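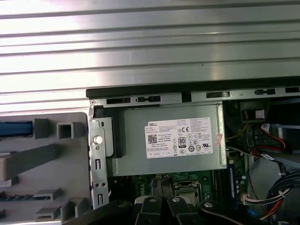

Dendine Vastari Cinema Playback Server

The Vastari is a playback server for independent movie theaters, festivals and repertory houses. It stores feature films, trailers and preshow material for up to 30 screens and sends each program to the projector at its scheduled time.

Titles may be loaded from a delivery drive or over the theater's own network. Managers can build a week of showtimes from any office computer, and late changes — an added matinee, a held-over title — take effect without stopping a show in progress.

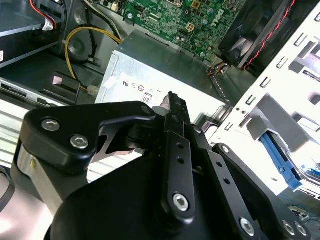 Storage holds nearly 400 features in standard format. Box office totals entered at the close of each show can be exported for distributor reports.

Each unit includes a rack kit, two power cords and a printed operator guide. The standard warranty is two years and covers parts and labor. Extended coverage is available through Fuentealba, our authorized service partner.

Orders placed in September ship with the Zunimgate scheduling package installed. For pricing, please contact Violeta Insaurralde, Theater Sales.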